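Sorting out Mum's paper

October 2, 2025

Posted by Carleen Doolan

I've spent most of the long weekend and every evening since on my mother's paperwork. She moved into the unit on Karow Street in winter and the boxes came to my garage, where they sat until I needed the garage.

Mum kept everything. She worked in the office at McAlister for most of her life, and she filed at home the way she filed at work, by the name of whoever sent the thing and then by date. That would be fine if the names had stayed put. The electricity company changed hands twice, the bank merged, and each time she started a new folder and kept the old one going for stray letters. I found car registration papers under the name of the dealer who sold her the Corolla.

My first go at it was a failure. I sat on the floor and read things. By lunch on Saturday I'd read a run of Christmas letters from her cousin at Skonumham and thrown out one expired warranty. So I made a rule that nothing gets read until it's in a pile, and the piles were keep, shred, ask Mum, and ask my brother. Ask my brother is mostly tax.

For anyone doing the same job, I kept the will, the power of attorney, birth and marriage certificates, anything to do with the house sale, and Dad's service papers. Tax records went in a separate box until the accountant tells us what can go. Old bank statements and utility bills went to shred. Instruction manuals went straight in the recycling, except for the sewing machine, which she still has.

The shredder I bought takes a few sheets at a time and then needs a rest. I gave up and took the rest to the place in Cikach that does it by the archive box. They charged me $40 and it was done while I waited. I should have gone there first.

There was one odd find. In with the water rates was a receipt for $300, made out to Dad, with the number 3365 written on the back in his handwriting and circled. Mum has no idea what it was for. My brother thinks it was the deposit on the boat, but the boat was years later. It went in the keep pile, which I know is against the spirit of the thing.

Everything that's left has to go somewhere, and I don't want another wall of boxes. A filing cabinet is too big for the unit and Mum doesn't want one to look at. What she does want is to be able to put her hand on her Medicare letters and the pharmacy receipts without ringing me.

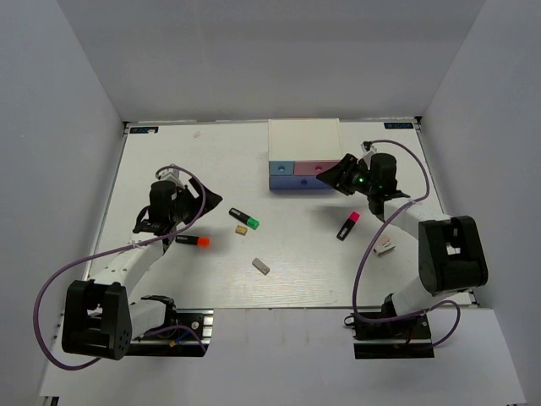 So the current papers stay with her and the archive stays with me. Hers is down to three lots: health, money, and the unit. If something doesn't fit one of those it comes home with me when I visit. Mine is 2 archive boxes on the top shelf in the hall cupboard, with a typed list taped inside each lid. I emailed the same list to my brother, who hasn't replied.

The photos I haven't touched. They're in a suitcase and four biscuit tins, and hardly any have names on the back. Mum's eyes are better in the mornings, so I'll take a tin over each time I go and write down what she tells me. I'd like to be through the first tin before the end of November.

The car is back in the garage, anyway.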